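Flat weave upholstery fabric

Flat weave is a class of upholstery fabric in which the warp and weft interlace without a raised pile. It is used on sofas, benches, window seats and office chairs. The class includes plain weave, basket weave and some twills. Velvet, corduroy and chenille are normally listed separately.

Construction

In plain weave each weft yarn passes over one warp yarn and under the next. Basket weave follows the same order with yarns grouped in twos or more, giving a coarser grid. Yarns may be cotton, linen, wool, polyester, acrylic or a blend. Many furnishing grades have an acrylic or latex backing, which limits fraying at cut edges and keeps the yarns from shifting under load.

Two-tone yarns are common. A light warp crossed with a slightly darker weft reads as one color from a distance and hides small variations in dye lot.

Wear and testing

Abrasion resistance is measured by rubbing a fabric sample against a standard abradant until a set number of yarns break. Pilling is graded separately, as a fabric can resist breakage and still form surface balls. The textile writer Marisol Esquivel divides early wear into three types: edge wear on piping and arm fronts, flattening on the seat, and seam slippage, in which yarns pull away from the stitching.

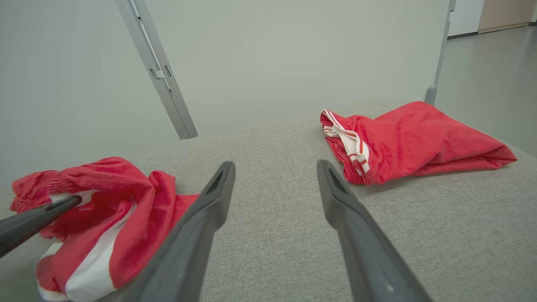

Seam slippage is most frequent in loosely woven cloth with smooth filament yarns. Makers reduce it with a wider seam allowance or a second row of stitching.

Care

Loose dust is removed with a vacuum cleaner and a soft brush head. Removable covers with a cotton content are often limited to a wash at 60 degrees Fahrenheit or the coldest available setting, as hotter water can shrink the cloth. Fixed covers are spot cleaned according to the code on the maker's label: W for water-based cleaners, S for solvents, WS for either and X for vacuuming only.

See also: Basket weave; Slipcover; Textile backing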